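From: Souad Filali
To: Losthorpe Lunchbox list
Date: September 11, 2020
Subject: Re: [lunchbox] Flask smells of old soup, is it done for?

Dear Yuzhen and everyone,

I have been meaning to answer this since breakfast, and now the kettle is on and the children are out of the house, so you are getting the long version. Sorry in advance!

Yuzhen Wan wrote:
> Hello all. I found our two insulated bottles at the back of the
> cupboard yesterday, where I'm afraid they have been since July with
> their lids screwed on tight. One had the end of some squash in it, and
> the other smells very strongly of tomato soup. I've washed them both
> twice with ordinary washing-up liquid and the smell is still there the
> minute you open them. Are they past saving? I'd rather not buy new ones
> with the Inskip walk coming up. Also, is it safe to use bleach?
> Yuzhen

No, they are almost certainly not past saving, and please don't use bleach. It isn't kind to the steel inside, and you will taste it for weeks (ask me how I know – I ruined a perfectly good Kestex flask that way when my eldest was small, and it had been a present from my sister, who still brings it up).

The smell is hardly ever in the metal. Nine times out of ten it is in the rubber ring under the lid, and a quick go with a sponge doesn't get anywhere near it. So I would start there and leave the body of the bottle until afterwards.

The one I know best is the Miffy bottle, the pale grey-green one with the cream lid, and I have been through all this with it more than once. It's a dear thing and I would be very sorry to lose it. The places I look at first are the lid itself and the narrow band of bare shiny metal between the lid and the shoulder, as that is just where a dribble of milk will sit and dry if you let it.

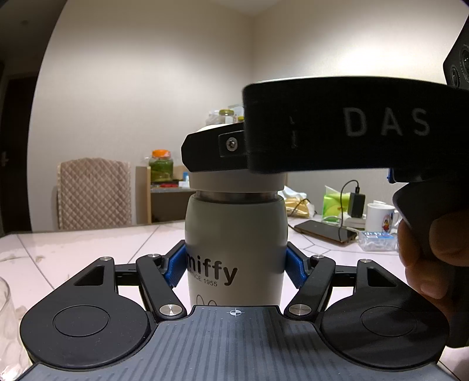
WHAT I DO, IN ORDER

1. Take the lid right off and ease the rubber ring out. A wooden cocktail stick is best, or the handle of a teaspoon if you are careful. Don't use a knife – one nick and it will leak for ever.

2. Put the ring and the lid in a bowl of warm water with a good spoonful of bicarbonate of soda and go and do something else. An hour is fine, overnight is better for tomato.

3. Fill the bottle with hot water from the kettle, let it stand for 20 minutes and tip it away. Then put in another spoonful of bicarb, top up with hot water again and leave it with the lid OFF. I can't say this strongly enough. Bicarb and hot water in a closed flask can build up pressure and you don't want that in your face.

4. Go round the inside with a bottle brush, and round the neck with an old toothbrush. Be gentle on the outside if yours has a printed pattern. I only ever use a soft cloth over the "miffy" lettering and the rabbit, and I keep mine well away from the scouring pads.

5. Rinse, rinse and rinse again, then stand everything to dry in separate pieces. I leave mine on the windowsill all night, with the ring on a saucer so it doesn't go down the plughole.

If the ring still smells after all that, just replace it. The Zivari shop in Losthorpe had a drawer of spare ones the last time I was in, though you do need to take the lid with you, as the sizes are very close and they won't take them back once they're opened.

For the squash one, I'd have a good look inside with a torch before anything else. If there are black spots on the rubber that don't lift off after a soak, throw the ring away and don't fuss over it.

As for putting them away, I now keep all our bottles with the lids sitting next to them in a basket. It takes up more room and my husband grumbles, but we haven't had a smelly one all year.

Do let us know how you get on with the tomato one, Yuzhen. And has anybody got a spare bottle brush with a long handle they could bring to the Inskip walk? Mine has lost most of its bristles and I'm down to the toothbrush.

With love to all,
Souad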